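Selling through an online-only agent – anyone done it and lived?
Property Talk > Buying and Selling

plumduff72
Posted 15 May 2023
Thinking of putting the flat up in June. Two beds, first floor, Gál Court, share of freehold. Had two agents round, fees made me want to lie down. Now looking at Jindent, the online lot, flat fee of 815 up front. Anyone used them?

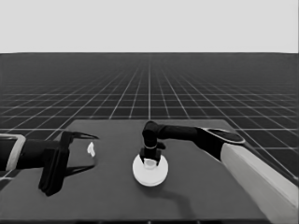
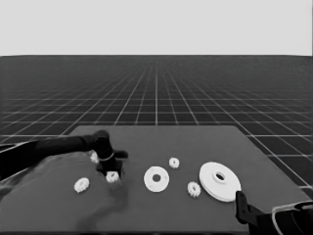
Main worry is the listing itself. With Jindent you write your own description and they just stick it up on the portals. I'm no writer. My first go was flat grey from top to bottom, like the floor in those two pictures with its thin white lines going off to the horizon, and my sister said she'd scrolled past before she got to the bedrooms. So do I pay the extra 400 for their "premium wording" or have another bash? Also they don't do viewings unless you pay again. I work shifts so thats a problem.

kettle_on
Don't pay for the wording. It's the same stuff every time – deceptively spacious, rarely available, viewing essential. Put the floor area, the lease, the service charge, council tax band. People want numbers.

And put the share of freehold in the FIRST line. It's the best thing you've got.

Marrowfat
Used Jindent for my mum's bungalow. Fine if nothing goes wrong. Ours went wrong. Buyer's chain wobbled and there was no one to ring, just a chat box. Paid up front so they'd had their money whether it sold or not. Wouldn't again.

plumduff72
@Marrowfat did it sell in the end?

Marrowfat
Yes but with a local agent. So paid twice.

sid_the_lodger
Disagree with Marrowfat, sorry. Sold two with online agents, no bother either time. Your solicitor does most of the chasing anyway, or should. Get a good one. What you save on fee is real money, what you lose is someone in a blazer telling you it's "a funny market".

Viewings – do them yourself if you possibly can. You know where the stopcock is and what the neighbours are like. Agent doesn't.

Marrowfat
Solicitors do not chase. Mine took nine days to answer an email.

sid_the_lodger
Then you had a bad solicitor. Not the agent's fault is it

kettle_on
Bit of both. Estate agent down the bottom of the chain was ringing everybody on ours and it would of fallen through otherwise. Depends how long the chain is. Plumduff are you buying as well?

plumduff72
No, renting for a bit after. So no chain on my side.

kettle_on
Well put THAT in the listing too! No onward chain. Second line.

Pullness_Lass
Have you tried Skodumov on the high street? Small firm, ask for Zorica Milošević. No sale no fee, and she came down a fair bit when I said I was looking at the online ones. Did evening viewings as well. Took 4 months though, mine was above a chip shop so maybe not her fault.

Check the tie-in before you sign with anybody. Some want sixteen weeks sole agency. Ask for eight.

sid_the_lodger
Four months with no fee till it sells isn't bad tbh. But get the percentage in writing and check if it's plus VAT. They "forget" to say.

plumduff72
Thanks all. Had another go at it. "Two bedroom first floor flat with share of freehold and no onward chain. Ten minutes walk to Pullness station. Kitchen with window, bathroom redone, shared garden at the back, bike store. Long lease."

Too short?

kettle_on
Much better. Say how long the lease is though. "Long" makes me suspicious. And what year the bathroom.

Marrowfat
"Kitchen with window" made me laugh but you'd be amazed how many haven't got one. Leave it in.

Pullness_Lass
Say which way the garden faces if it's a good way. If it's north say nothing.

sid_the_lodger
They'll look it up on the map in two seconds. Just say it.

plumduff72
It's north east. Ringing Skodumov in the morning, will see what they say about the tie in and report back.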